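Menari grip-release fault

The Menari grip-release fault was a failure in the tabletop robot arm of the same name, built by the small firm Famum and used mostly for sorting and stacking light household things. An arm with the fault would keep its fingers shut after it had been told to let go, and then carry on with its next move as if its hand were empty, dragging the cup or bowl along with it.

History

The trouble was first written up on 27 February 2019 at the Moradi workshop in Wutitz, where an arm pulled over a stack of bowls and knocked its own wrist out of line. Gerrit Lekota, who looked after the arms there, patiently went back through 325 saved runs and found the same late release in a good many of them, though most had ended with nothing worse than a cup on the floor.

Cause

Famum traced the fault to the finger sensor, which reported "open" as soon as the release command went out and did not wait for the fingers to move. Wear in the finger joint, usually after roughly 2,000 grips, made the delay long enough to matter. 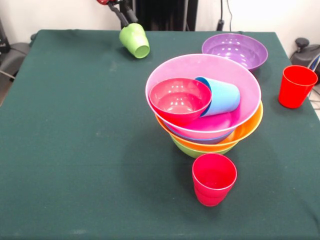 Arm holding a green plastic cup on its side during work with cups and nested bowls.

Repair and safety

A software update made the arm pause for 500 milliseconds and check its fingers a second time before moving off. Owners were also kindly but firmly asked to keep their hands well away from a stuck gripper until the power was off, as the fingers could spring open without any warning at all. Older arms needed a new finger joint as well, and Famum sent these out free of charge until November.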